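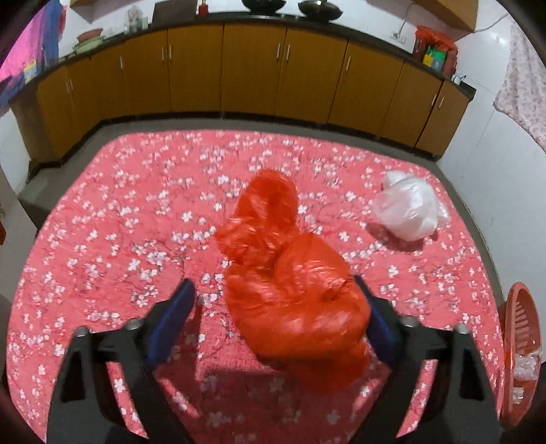 Le sac en plastique a eu, chez nous, une vie domestique bien plus longue que sa vie de sac. On le ramenait du marché ou de la droguerie, on le vidait sur la table, et c'est là que commençait sa carrière véritable, celle dont aucun commerçant ne s'est jamais soucié. Il finissait chiffonné dans un autre sac, pendu à un clou derrière la porte du cellier, et l'on y plongeait la main à l'aveugle en espérant tomber sur la bonne taille. Les plus voyants, comme ce sac rouge orangé tout froissé au-dessus d'un tissu rose à petites fleurs blanches, avaient dans ma famille un rang particulier : on les reconnaissait de loin, on les gardait pour les chaussures, les maillots mouillés, les boutures qu'une tante emportait sur ses genoux dans le train.

J'ai grandi à Flenditz, dans une maison où rien ne sortait sans avoir servi deux fois. Ma grand-mère lavait les sacs (je dis bien laver, à l'eau tiède, avec une goutte de savon) puis les mettait à sécher sur le fil, retournés, entre les torchons et les chaussettes. Les jours de vent, cela faisait un bruit de voilier. J'avais un peu honte quand des camarades passaient, et puis j'ai découvert que leurs grands-mères en faisaient autant, simplement du côté de la cour où l'on ne regardait pas.

Il y avait des usages que je croyais universels et qui étaient sans doute de chez nous. Le sac dans la botte, pour que le pied glisse. Le sac sur la selle du vélo, noué dessous par les anses, qu'on retrouvait raidi par le gel en plein hiver. Le sac autour du pinceau, entre deux couches, qui permettait d'aller déjeuner sans rien nettoyer. Et le sac coupé en lanières, enfin, pour attacher les tomates, parce que la ficelle blessait les tiges et que le raphia coûtait trop cher.

C'est en pensant à ces lanières que je suis allée à Rultau, en avril, voir l'atelier Muma. On y tisse et on y crochète des sacs en plastique récupérés, dans une ancienne graineterie qui sent encore un peu l'avoine. Le principe est d'une simplicité désarmante : on aplatit, on plie en long, on coupe en anneaux, on enchaîne les anneaux les uns aux autres, et l'on obtient une pelote. Il faut 22 sacs pour un cabas de taille moyenne, davantage si l'on veut un fond solide, et je conseille vivement le fond solide, ayant essayé l'autre.

J'ai passé là-bas une après-midi entière alors que je comptais y rester une heure. On m'a installée près du poêle, on m'a donné un crochet trop gros pour mes doigts et une pelote grise qui crissait comme de la neige. Ma voisine de table défaisait mes rangs avec une douceur infinie, sans cesser de parler de ses poules. La plus grande pièce de l'atelier est un tapis dans lequel sont passés 1,113 sacs. Il a demandé deux hivers, et l'on marche dessus en chaussettes, par respect.

Ce qui m'a le plus émue, pourtant, c'est l'armoire aux couleurs. Les blancs y sont innombrables, les bleus assez courants, les verts viennent surtout des pharmacies. Les rouges et les orangés se font rares, et on les mesure au centimètre, pour une bordure ou une anse. Une dame de 72 ans en avait apporté un plein carton, retrouvé chez elle derrière les confitures, et elle hésitait encore à le laisser. Je la comprends tellement !

Chez moi, le clou a disparu avec la porte du cellier quand on a refait la cuisine. J'ai bien acheté, chez Lowther, un distributeur en toile avec un élastique en bas, fort joli, mais il se vide peu à peu et je ne trouve plus guère de quoi le remplir. Les sacs en papier s'y coincent. Il m'en reste quelques-uns au fond, que je ne prête pas, et un autre, mou comme un mouchoir à force d'avoir été lavé, qui sert toujours aux boutures de géranium.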